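Cistbridge library hours, again

4/6/25

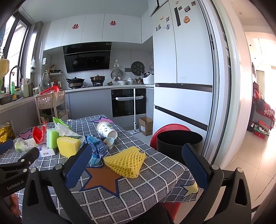
So the county board voted Thursday night and I'm still mad. Quick post, have to be somewhere in an hour.

Short version: Saturday hours at the Cistbridge branch are gone starting in August. Vote was 5-2. They had 936 signatures sitting in a box in front of them and the chair thanked us for our "passion." Then they moved on to culverts.

I spoke. Badly. You get 2 minutes and I spent half of it finding my glasses. Markos Tsoukalas did much better, he had the budget printed out with the page number and everything, and asked why the Okent Road resurfacing could go over by 200 thousand without a public hearing but a part time librarian needs three of them. No answer. Somebody on the board wrote something down. That was it.

What gets me is the letter in Friday's paper saying people like us only show up when we want something. Well yes. What else is a public comment period for? The writer says everyone has the internet at home now. Come out past Pelletier sometime and try to load a tax form. I have neighbors who park outside the branch after closing to use the wifi — in the dark, with the kids in the back seat. A person working weekdays at the plant in Jalow can't get to a library that closes at five. Saturday was the day.

And I don't buy that it's a party thing. I've voted for two of the five who voted yes. Might not again.

Things you can do:

Email your board member. Your own words please, they toss the form letters, I've been told this by someone who used to open them.

Come to the next meeting. We had 50 people Thursday and the room felt full, but half left before the vote becuase it got so late. Bring a snack. Sit through the culverts.

If you still have a petition sheet at home get it to Markos, even if its only half full. He's keeping the originals.

Comments are open, keep it civil. I deleted two last week and I'll do it again. More when I get the minutes, if they ever post them.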